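Chapter 3
Exposure and the Control of Light

Learning objectives

After studying this chapter, the student should be able to:

Define exposure and name the settings that govern it.
Explain the relation between the aperture, the shutter speed and the sensitivity setting.
Read a histogram and recognize lost highlights and blocked shadows.
Select a metering mode suited to a given subject.
Apply exposure compensation to subjects that are very light or very dark.

Key terms

aperture, clipping, dynamic range, exposure compensation, f-number, histogram, incident light, metering, middle gray, reciprocity, reflected light, sensitivity, stop

3.1 Introduction

Every photograph begins with a quantity of light. The preceding chapter dealt with the lens and with the way it forms an image on the sensor. The present chapter considers how much of that light is admitted, for how long, and how strongly the camera amplifies the signal that results. Taken together, these decisions determine whether a photograph holds detail in its brightest and darkest parts, whether a moving subject is sharp or blurred, and how much of the view from front to back appears in focus.

Modern cameras make these decisions automatically, and in many situations they make them well. The automatic system, however, has no knowledge of the subject. It measures brightness and applies a rule. A photographer who understands the rule can predict when it will give a poor result and can correct for it before the shutter is released.

3.2 The Stop as a Unit of Measure

Photographers measure changes in light in units called stops. An increase of one stop doubles the light that reaches the sensor, and a decrease of one stop halves it. The unit is useful because it applies equally to the shutter and to the aperture. Opening the aperture by one stop and shortening the shutter time by one stop leaves the exposure unchanged. This principle is known as reciprocity.

The shutter speed scale is easily learned, for each full step is twice or half the step beside it. The aperture scale is less direct. The f-number expresses the focal length of the lens divided by the diameter of its opening, so a larger number stands for a smaller opening. The common full-stop series runs f/2, f/2.8, f/4, f/5.6, f/8, f/11 and f/16. Students should commit the series to memory before attempting the exercises at the end of the chapter.

Most cameras also offer intermediate settings at intervals of one-third of a stop, so that three clicks of the control dial equal one full stop. The interval can usually be changed in the camera menu.

3.3 Metering and Middle Gray

The meter built into a camera reads reflected light, that is, light that has struck the subject and returned toward the lens. Its calculation assumes that the area being measured has a moderate tone, commonly called middle gray. When a subject includes a balanced mixture of light and dark areas, the assumption holds and the exposure is satisfactory. When the subject is mostly snow, the meter recommends too little exposure and the snow is recorded as gray. When it is mostly black cloth, the meter recommends too much.

Strong color presents a related difficulty. A saturated surface may reach the limit of one color channel while the overall brightness reading remains moderate. Fabric detail in the affected area is then reduced to a flat patch. For subjects of this kind the separate red, green and blue histograms should be consulted in addition to the combined one.

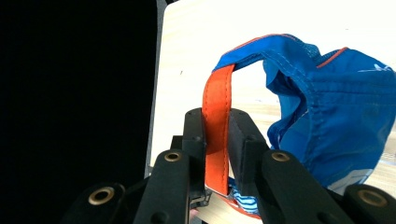
Figure 3.1 Saturated colors in fabric: an orange stitched strap and bright blue material.

A handheld incident meter avoids the problem of subject tone altogether. It is placed at the position of the subject and measures the light falling there. Incident readings are standard practice in studio work, but they are of limited use for distant landscapes lit differently from the photographer's own position.

3.4 The Sensitivity Setting

Raising the sensitivity setting does not cause more light to reach the sensor. It brightens the recorded image so that a smaller exposure may be used. The cost appears as noise, which is most visible in the shadows. The extent of the penalty varies among cameras, and students are advised to test their own equipment at each full step of the scale and to note the highest setting they find acceptable for printing.

3.5 Case Study: The Iltton Field Course

The coursework in this chapter draws on the Iltton field course, held each July at Grultotthorpe. Students photograph the harbor from a fixed position between early morning and dusk, using a single lens and recording every setting by hand. The archive of the course now holds 3,000 frames, of which 2,000 are accompanied by complete exposure notes. A selection of 13 frames is reproduced in Appendix B.

Two errors recur in the notes. The first is a failure to reset exposure compensation after a difficult subject, so that the frames that follow are all too light or too dark – an error easily prevented by checking the display at the start of each series. The second is reliance on the rear screen in bright daylight, where its apparent brightness is a poor guide. The histogram is the more dependable reference in such conditions.

Section 3.6 begins with the construction of the histogram and proceeds to its use in the field.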